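Open Day at Erkley: The Gripper Tables

Home > Galleries > Open Days > June

Words and pictures by Everett Mercado

I have now been to 4 of these open days, and I can report that the parking has not improved at any of them. The demonstrations have. Two years back we stood behind a rope and watched a machine think about a cardboard box. At Erkley they hand you the gripper and let you embarrass yourself, which is a far better afternoon out.

The idea is simple enough. A person holds the gripper like an oversized pair of barbecue tongs, does a small household chore with it, and the recording goes off to teach a robot how the chore is done. Wendell Escobedo, who ran our group, said they want 500 good goes at each task before they'll call it finished. The dish-and-sweets job was sitting at 488 when we walked in. I'd like to say our group got it over the line. We had a lot of goes. "Good" was the sticking point.

There were no speeches, apart from the one about closed-toe shoes. Click through for the gallery, or just scroll like everybody else.

The sweets table

Two grippers at work around a white six-sided plate, with the wrapped candies waiting off to one side. You'd think picking up a lolly was beneath a piece of serious engineering, and then you try it. Pei-shan Yu made it look like nothing. My own first attempt would have got me banned from a birthday party. 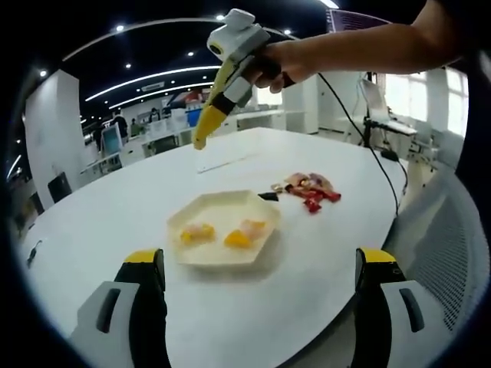 The long table

Yellow fingers closing in on a whitish, see-through bit of plastic with small orange things in it, and a second gripper coming in from the left. Two people sharing one table is harder than it sounds, and it sounds like Christmas lunch. The rule we were given was to say "mine" before reaching. It was widely ignored, mostly by me.
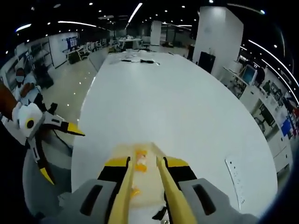

Wendell's advice was to go slower than feels polite. Most visitors snatch, he told us, and then the robot learns to snatch, and then somebody has to spend a week talking it out of the habit. He said this while looking at no one in particular, though he was standing very close to me at the time.

Dolores Kowalczyk asked the question we'd all been saving up, namely when one of these would do her dishes. The answer took ten minutes and contained no date. She followed up with ironing and got a shorter answer.

Paloma Rosenthal had the steadiest hands in our group by some margin and was invited to come back, a favour not extended to the rest of us. She puts it down to years of icing cakes. If you've got a similar background, mention it when you book, as they seemed quite keen.

The practical bits

Groups are capped, so book early. Tea is included and the biscuits are decent. The Ridgeway entrance is the one you want, whatever the map on the booking page tells you. Allow the whole afternoon, and leave the big coat in the car, because the sleeves get in the way.

The next open day hasn't been announced. I've put my name down anyway and I'm practising at home with the salad servers.

Back to all galleries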